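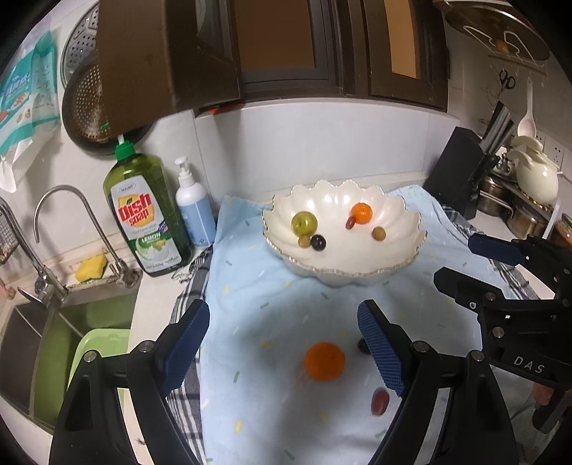
How do I get grape juice out of a light-colored cotton tablecloth?
Asked by Marites Lagman, Oct 25, 2025

Hi all, hoping somebody has been through this one. I have a cream cotton tablecloth that was my aunt's, and my nephew squashed a handful of black grapes into it at a family lunch. I didn't see it until I was clearing the plates, so it had a couple of hours to sit. I dabbed it with cold water, then I panicked and rubbed it with dish soap, and now instead of one dark purple spot I've got a bigger bluish-gray one with a ring around it. Lovely!

It's plain weave, no tag left, and there's a band of embroidery along the hem in dark red thread that I'm scared to bleach. The stain is maybe a hand's width from the embroidery. I have white vinegar, baking soda, a tub of oxygen powder (the Plarnum one, unscented) and regular laundry detergent. I haven't put it in the dryer. It's folded up damp in a plastic bag right now, and I'm starting to wonder if that was dumb.

Do I soak the whole thing or just the spot? And will the red run?

Erdal Şimşekoğlu
Take it out of the bag first, please, mildew is a worse problem than grape.

The blue-gray color is from the dish soap. Grape color shifts when it meets anything alkaline, same thing happens with blueberries and red cabbage, and it looks scary but you haven't ruined it. Rinse the soap out really well with cold water, from the back of the fabric so you're pushing the stain out the way it came in. Then put white vinegar on it, straight from the bottle is fine on cotton, and give it ten minutes. It'll probably go pinkish. Rinse again.

After that I'd do the oxygen powder, but test the red thread before anything else. Wet a corner of the embroidery on the wrong side, press a white paper towel on it and leave something heavy on top for a while. If there's pink on the towel, keep the hem out of the water altogether. What I do is gather up the stained part, put a rubber band around it like tie-dye, and let only that bit hang into a bowl. Looks ridiculous, works fine. I did a Hollmann table runner that way last September with cherry juice all over the middle and navy stitching on both ends, and the navy stayed put.

Use warm water for the powder (check the tub for how much) and be patient. Mine took a long soak and then a second one overnight with a fresh batch. Don't mix the vinegar and the powder in the same bowl, rinse in between. And no dryer until you've looked at it in daylight!

drumomby_dee
boiling water!! stretch it over a bowl and pour from up high, my mom did this with every berry stain we ever made. no idea about the red thread tho

Gorstead37
I'd go easy on the boiling water given that it's had soap rubbed into it and the thread might bleed. It's great on a fresh stain in plain white cotton. On an old piece with embroidery I wouldn't risk it.

Agree with Erdal on most of this. One thing to add, the ring you're seeing may just be leftover soap and dirt that traveled to the edge of the wet patch, and the cure for that is washing the entire cloth once the spot is gone. If the red passes the paper towel test, cool gentle cycle, by itself. If it doesn't, hand rinse and dry it flat with an old towel under the hem.

Skip the baking soda, it's alkaline too and you'll be right back at blue.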